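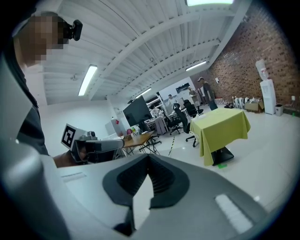 Pulta: software gallery

Pulta is the software we use at Rudolwood to turn hand-held gripper recordings into motion that an arm can follow. It does four jobs: it reads the cameras, works out where each gripper was, tidies the result, and plans a path from it. Most of the work happens on screens and doesn't photograph well, so the gallery is mostly the room at Natdale where the recordings get made, with notes on the part of the software each one belongs to.

The notes were written by Eilidh Mackay (tracking and calibration) and Cristóbal Espinoza (planning and the review tool). Click a picture to enlarge it.

Version shown: Bravo, the February build. Older builds are on the archive page.

Recording

Each camera writes its own file with its own clock. Pulta doesn't try to lock the cameras together in hardware. Before a take starts, the recorder asks each device for its time, repeats the question 50 times, throws out the slow replies and keeps the middle value of the rest. The offset is saved in the header of the take. At the end the same thing is done again, and if the two offsets disagree by more than 6 milliseconds the take is flagged in the list with an orange bar. You can still open it. The bar just means the clocks drifted and you should look at the hand motion before you trust it.

Bravo also writes a small text file next to each take with the build number, the calibration in use and whatever the operator typed in the notes field. The old builds kept this inside the main file, and one bad write could lose the lot. Takes from before the change can be converted with the "split notes" command.
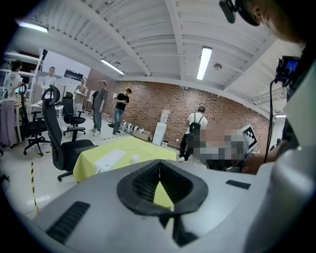
Room mapping is the step people ask us about most. Pulta builds a sparse map from one slow walk-through, then finds every later gripper view inside that map. It wants fixed things with hard corners. At Natdale the brick wall does a lot of the work, along with the ceiling beams and the light fittings, and the map keeps those points for a long time. The office chairs are the other sort. They roll, people sit in them, and a point on a chair back that was good in the morning is wrong by lunch. The same goes for anything lying on the table, like the keyboard and mouse on the yellow cloth. Bravo gives each point a score that drops whenever a later view disagrees with it, and a point that falls too low is left out of the solve. It is kept in the file, greyed out in the viewer, so you can see what was dropped.

People moving about are handled separately. A mask is run over every view before the features are picked, and anything inside a person's outline is ignored. The mask is a bit generous at the edges, and we lose some good wall points that way. Eilidh tried a tighter one and put the old one back after sleeves started showing up in the map.

Blurring of faces is done in the same pass and can't be switched off from the settings page. The blurred copy is the only one that goes on to the review tool.

Lens model

The gripper camera is very wide and straight things come out bent, so a normal pinhole model is no use outside the middle of the view. We fit a fisheye model for each unit and store it under the serial number. Please don't copy a calibration from one unit to another, even if they came out of the same box. The error looks small in the centre and then pulls the whole path sideways when the gripper is turned.

The part of the view taken up by the gripper body is masked with a fixed shape, drawn once per unit with the polygon tool. If the camera gets bumped, draw it again. A mask that is a few pixels out will let a strip of housing through, and the solver will take that strip as proof that nothing is moving.

Calibration in Bravo takes 203 views by default. You can stop early once the coverage grid is green in all four corners, but the corners are usually the last to fill, so there isn't much to gain.

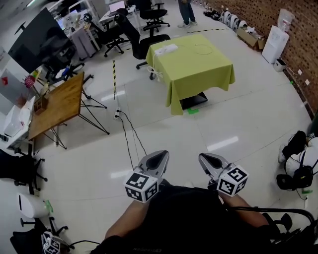

Two-finger hand-held gripper with marker cubes near the base of the fingers, seen from head height.

The head view and the gripper views are solved apart and joined afterwards. From the head camera, Pulta looks for the square markers first, because a cube gives position and direction together. Each face has its own number, and the layout of faces on a cube is kept in a plain text file called cubes.txt. If you swap a cube, edit that file. There is a check under Tools that shows each detected face with its number drawn over it, and a wrong entry is easy to spot there: the little axes flip as the cube turns.

Left and right are set by the cube numbers alone. Early builds guessed from which side of the view the cube was on, and that failed each time someone crossed their arms to reach for something. If both cubes have been entered as left, Bravo refuses to start the solve and tells you which line of the file to fix.

When a hand or sleeve covers a cube, the solver carries on with the gripper's own camera and motion sensor until a face comes back. The viewer draws that stretch of path as a thin line. After 21 missed views in a row the thin line becomes a gap, and the planner won't plan across it. You can raise the limit in the settings. Cristóbal asks that you leave a note in the take if you do, as he has spent afternoons looking for planner faults that were really long gaps stitched over.

Review tool

Review opens with the head view on the left, the gripper views on the right and a strip along the bottom with finger opening plotted against time. Drag on the strip to move through the take. The keys worth learning:

Space: play and pause
J and L: one view back or forward
M: drop a mark at the current time
Shift M: remove the nearest mark
G: jump to the next gap
R: reject the take and go to the next one

Marks split a take into segments. A segment gets a label from the list on the right, and the list can be edited by anyone with write access to the project. We keep labels short and start them with a verb: open lid, place cup, pull cord. Please check the list before adding a new one. We had "pick up cup", "grab cup" and "take cup" living side by side for months, and merging them by hand was dull work.

Rejecting a take hides it from the planner but leaves the files alone. To bring it back, tick "show rejected" at the top of the list and press R on it again.

Planning

The planner takes the cleaned gripper path and looks for arm motion that puts the arm's own gripper in the same places. A person's wrist can do things the arm can't, so a straight copy often runs into a joint limit partway through. Bravo handles this in two passes. The first slides the whole path around in the arm's workspace and picks the base position with the most room to spare. The second bends the path a little where it still doesn't fit, with a tight tolerance near contact and a looser one in open space.

Contact is read off the finger opening. If the fingers stop closing before they meet, the planner treats the stretch after that as holding something. Soft things confuse it. Cloth squashes nearly flat, and the plot looks the same as an empty grip. For now you can set contact by hand: select the segment, choose Contact from the menu, drag the two handles. A better detector is on Cristóbal's list, behind the speed work.

Speed is a separate setting from shape. People doing a familiar task move quicker than we'd want the arm to on a first run, so plans come out at half speed until someone changes it. The change is stored with the plan and shown in red at the top of the page.

Known problems in Bravo

The map viewer leaves the old points on screen if you open a second project in the same window. Close the window first.

Undo in the review tool doesn't cover label edits made from the list on the right. It does cover labels set with the keys.

Project names with a space at the end will save but not load. Rename the folder and it opens normally.

The polygon tool is slow on large views. Zooming in before you draw helps a bit.

Dark mode makes the thin line in the path viewer nearly impossible to see. Eilidh has a fix for the next build, which changes the colour to light blue.

Questions about calibration or tracking go to Eilidh, and anything to do with plans, labels or the review tool goes to Cristóbal. If a take won't solve, send the text file that sits next to it along with your message.

Back to Pulta home | Archive | Natdale room bookings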